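Faltden @faltden
Service notes on the Fukico hand-held gripper, the unit with the blue ribbed pads. Covers pads, pivots, cable and the zero check. Thread.

Interval first. Pads get looked at every 200 grasps and replaced at 1,000, whatever they look like. Pivots get checked at every pad change. The count comes from the log, never from memory.

Pads. Wipe with a damp lint-free cloth, then let them air dry. No alcohol. It makes the rubber shine, and a shiny pad slides on smooth plastic.

Look along the ribs under a side light. Rounded ribs at the tip and sharp ribs at the root mean the operator is pinching with the last few millimeters. Replacing the pad does not fix that. Show the operator.

Always change pads as a pair. One new and one old gives uneven stiffness, and the part rolls toward the old one as the jaws close.

The pads are Mendness stock now. The earlier ones were fine but the adhesive let go in warm rooms. Press the new pad down from the root to the tip and leave it overnight before loading it.

Pivots. Hold one finger still and push the other sideways at the tip. Any click you can feel is too much. Smooth flex is normal and comes from the linkage plates.

If it clicks, find the joint before you touch a screwdriver. Put a fingernail across each joint in turn and repeat the push. It is almost always the inner joint on the side the operator pulls the cable toward.

Snug, low-strength threadlocker, a quarter turn at a time, then cycle the jaws by hand. They should close under a light squeeze and open fully by themselves. If they hang halfway you went too far. Back off. 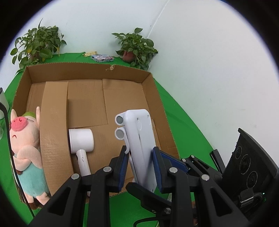
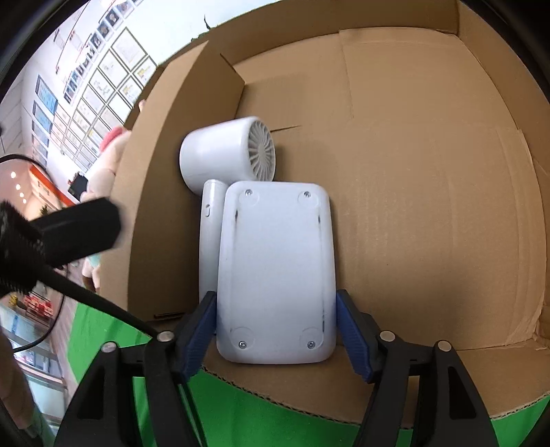
White plastic parts between the blue pads, with the open carton behind.

Grip position matters more than squeeze force on parts like these. Smooth molded plastic wants full rib contact on both sides. Contact on one pad edge is enough to lift with and not enough to turn with.

Test I use after a pad change: pick up a rigid part, turn the wrist 43 degrees, hold for a slow count of 5, turn back. Pencil a line on the part at the pad edge first. If the line has moved, clean the pads and go again. If it moves a second time, look at pad alignment.

Cable. It needs slack at full open and must stay clear of the linkage at full close. Check both ends of travel. A cable that looks fine with the jaws open can still get nipped when they shut.

Replace any strap that has gone stiff. Trim the tail flush -- a sharp tail will saw through a jacket in a month.

Zero check goes last. Close the jaws on nothing, read the width, write it down. New pads shift the reading, so the old offset is no good once they are on.

Van Damme cells have a jig for this step. I use a steel gauge block. Same answer, slower.

Log entry: grasp count, pad batch, which joints were touched, new offset. Four fields, one line. If a joint shows up twice in a row, order the pin and bushing.

Next service on this one is in December. Spare pads are already in the drawer, spare pins are on order.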